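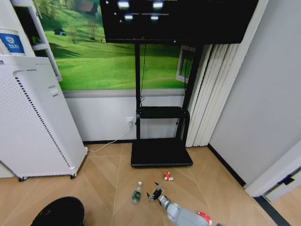

# Floor Equipment, Outlet Use and Cable Routing in a Shared Study Room

Project report, Interior Systems Practicum, Trurkach building

## 1. Purpose

The study room on the ground floor of the Trurkach building was refitted in February. Furniture and equipment were placed as they arrived, and no layout drawing was kept. The department asked our group to record the position of the larger pieces at the display end of the room, check how they are powered, and propose a layout that keeps the walking route clear and lets the floor be mopped without moving everything.

The report covers the display wall only. The tables, the entrance and the storage closet are the subject of a separate report by another group and are mentioned only where a dimension depends on them.

## 2. Existing layout

The display wall carries a mural of green hills on its upper part and is plain below, with a gray band between the two. The display hangs on a black stand with a shelf at mid-height and a flat base. The stand is placed against the wall, in front of the mural. To its left is the air purifier, a tall white floor unit set at an angle. White shelving stands behind the purifier.

One outlet in the lower wall was within the area of study. It is just left of the left pole of the stand. The white cord from this outlet goes down to the floor and then left toward the purifier.

The mural affects the layout more than we expected. The department wants as much of it as possible to stay visible, which rules out moving the tall shelving toward the center of the wall. It also rules out surface-mounted cable duct above the gray band.

## 3. Method

Positions were measured with a steel tape from two fixed references: the left corner of the room and the face of the baseboard. Each dimension was taken twice by different members of the group, and the mean was used. Where two readings differed by more than 2 cm, a third was taken.

Cord runs were measured along the floor with a string, which was then laid against the tape. This is less accurate than a direct reading but follows the curve of the cord. Heights were taken to the center of the outlet plate.

Use of the room was logged on paper over 17 sessions. For each session we noted whether the display was used, whether the purifier was running, and whether any item had been shifted from its marked position. Positions were marked with low-tack tape from the Zerkenska supply room. The tape was removed at the end of the log.

Airflow was not measured. We had planned to borrow an anemometer, but it was out for calibration during the whole period. Clearances for the purifier were therefore checked by tape only.

## 4. Observations

### 4.1 Stand

The stand shifted very little. Its base is wide and flat, and it sits directly on the floor, so dust collects along the front edge and in the gap toward the baseboard. In the session log the display was used in most sessions and the stand was moved in none of them. The cable hanging beside the left pole has enough slack to reach the shelf. It should be tied to the pole at two points.
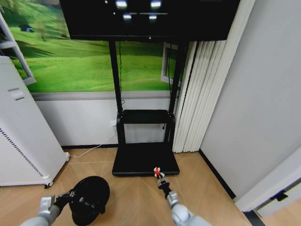
**Does the display stand need to be relocated to free the outlet?**

The stand can stay where it is. The outlet lies to the left of the left post and can be reached from the front, so moving the stand would add work and put it closer to the blinds on the right.

### 4.2 Blinds

The vertical blinds reach nearly to the floor. Their right-hand section can be drawn fully, but the slats next to the stand catch on the post when pulled quickly. A clearance of 7 cm between the post and the slats was enough to prevent this in our trials. The present clearance is smaller. The correction is a short shift of the stand to the left, which does not affect access to the outlet.

### 4.3 Purifier

The purifier was running in 73 percent of the logged sessions, rounded to the nearest whole percent. It was found off its tape marks more often than any other item. The shifts were small, usually a rotation of the cabinet. Our reading is that people turn it when they want the air directed away from the tables, but the log sheet had no column for cause and this was not tested.

The unit needs free space on its vented faces. At present the shelving is the closest object to it. The lowest shelf is the one that matters, since containers stored there tend to get pushed forward over time.

### 4.4 Cord on the floor

The purifier cord is the main finding of the project. It leaves the outlet, drops down the wall, crosses the baseboard and runs across open floor to the unit.

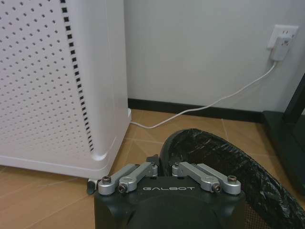
The exposed part on the tiles measured some 60 cm with the unit on its marks, and more when the unit had been turned. A mop or a chair leg can catch it, and a pull on the cord acts directly on the plug. The grout lines give no useful channel for the cord, being shallow and set at the wrong angle to the run.

Three treatments were compared:

| Option | Floor crossing | Tools needed | Reversible |
|---|---|---|---|
| A. Rubber cord cover (Tivance) | Covered | None | Yes |
| B. Adhesive clips along baseboard (Chraibi) | Mostly removed | None | Partly |
| C. Move purifier against wall | Shortened | None | Yes |

Option A leaves a raised strip in the mopping path. Option C reduces the space behind the unit below what we consider acceptable. Option B follows the baseboard and brings the cord out only at the purifier itself. Its weak point is the adhesive, which may lift paint when the clips are removed. A test clip was left on the baseboard for a week and came off without visible damage. The wall paint above was not tested, so the clips should be kept to the baseboard.

## 5. Recommended layout

1. Shift the stand left until the 7 cm clearance to the blinds is met.
2. Tie the hanging cable to the left pole.
3. Fix clips along the baseboard between the outlet and the purifier, and leave a short loop at the purifier end so that it can be turned without straining the plug.
4. Mark the purifier position with small corner marks on the floor.
5. Keep the front of the lowest shelf clear.

Steps 1 and 2 can be done in one visit. Step 3 should be done after the floor has been cleaned and dried, or the dust along the baseboard will weaken the bond.

## 6. Limits

The log covers a single month and mostly afternoon sessions. Morning use may differ. The string method carries an error that we did not quantify. The outlet load was not measured, and no statement is made here on whether other devices could share it. A revised drawing with the new dimensions is attached as Appendix B. Appendix A contains the raw tape readings, including the third readings where they were needed.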